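The salt road into Pelbridge closed to carts long ago, but the town never quite stopped trading in the stuff. There are still two pans working on the marsh side of the river, and in August, when the wind is dry and the tides are small, Omolara Odukoya is out at the larger one by half past five in the morning.

She took over Stiron six years after leaving a job in port insurance. The pan had been idle and the sluice gate was stuck fast with silt. Her first season produced very little she could sell. The brine was too weak, she says, and she drew it off too early because she was nervous about rain.

Good brine takes patience. Water is let in on the spring tide and moved through a row of shallow beds, each a little stronger than the last. By the time it reaches the boiling house it has lost most of its volume to the air. The rest is done over a low heat, which Odukoya keeps up for 24 hours with help from her brother and a kitchen timer.

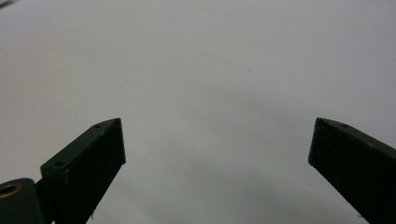 What comes out is raked to the side, drained in baskets and left in a warm loft for 72 hours. The flakes are broken by hand. Fine salt falls through the sieve and goes to bakers, who like it because it dissolves quickly in dough, and the larger flakes are boxed for shops.

Jahangir Ranasinghe buys both. He runs Bepari, a small restaurant behind the old corn exchange, and has cooked with local salt since he opened. He uses the flakes on grilled fish and the fine grade in his lime pickle, where he thinks it makes the most difference. "Table salt gives you a hard edge," he says. "With this I can put in a bit more and the pickle still tastes of lime."

Not everyone in the town agrees that it is worth the money. A box costs several times what the supermarket charges, and by weight salt is mostly the same thing wherever it comes from. Odukoya does not argue. She says people should buy it if they like the crunch, and use the cheap sort for pasta water.

The other pan, Stiltska, is smaller and sells mainly to cheesemakers inland. The two share a boat and a pump, and last winter they split the cost of mending the sea bank. Between them they made around 536 kilos in the best month of last year — a tiny amount beside the mined salt that goes on the roads every January.

Odukoya would like to add a third row of beds before next spring. The ground is there, but it floods, and the clay lining has to be laid by hand while it is still soft.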